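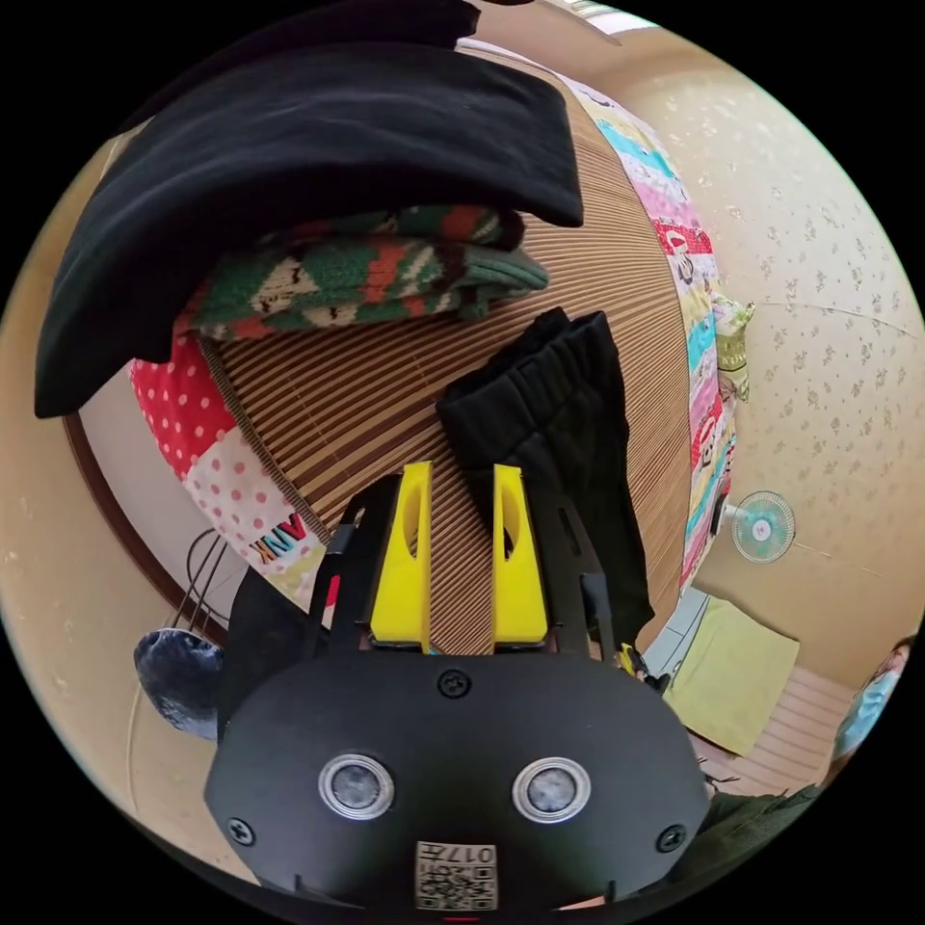

09/03/2018

Projection room notebook, second entry on the Traleck print.

Okay, so we finally ran reel one of "Ruggiero" last night and I have feelings about it, which I'll put down before the bench notes because otherwise I'll forget them. I first saw this movie on a bad TV copy when I was a teenager and I've been telling people ever since that it's a slow, gray, sad little thing about a man waiting for a ferry. Well, it's not gray! There's a green in the harbor shots I never knew about, and the sister's coat is a proper deep red, and suddenly the whole business with her standing on the pier makes sense (he can see her the entire time, the rat). I had to stop myself from running it again right away.

Bench notes. Reel one measured out at 1516 feet on the counter, reel two at 824. Reel two is short. Nelly Tello thinks a whole section was lifted out by some old distributor to bring the running time down to 90 minutes, and she's probably right, as the splice right after the wedding is cement and very neat, and every other repair in there is yellow tape that somebody slapped on in a hurry. I redid the worst of the tape ones. Left the cement splice alone. Please leave it alone too until we've compared it with the Gimel copy, which is supposed to come in November.

Perforation damage is mostly on the sound side, first couple of minutes of reel one, then it settles down. I patched what I could. There's a scratch through the card game that we're just going to have to live with.

Sound: the hum is back. I swapped the exciter lamp, cleaned the lens, swapped the lamp again with the one from the other machine, and it still hums whenever the dialogue goes quiet. The Plunex amp doesn't do it with anything else we've put through it this month, so I'm now fairly sure it's printed into the track. Annoying, but the accordion music covers most of it.

Oh, and the ending. I always thought he got on the ferry. On this print you hear the horn, the shot holds on the empty bench for ages, and then there are footsteps going the other way, back up the hill. Was that on the TV version and I just missed it under the announcer? Nelly says she always knew he stayed. We argued about it through the whole rewind.

To do: order more splicing tape, relabel both cans (the lids were swapped when they got here), check the gate for shedding after reel two, ask Gimel whether their copy has the long wedding.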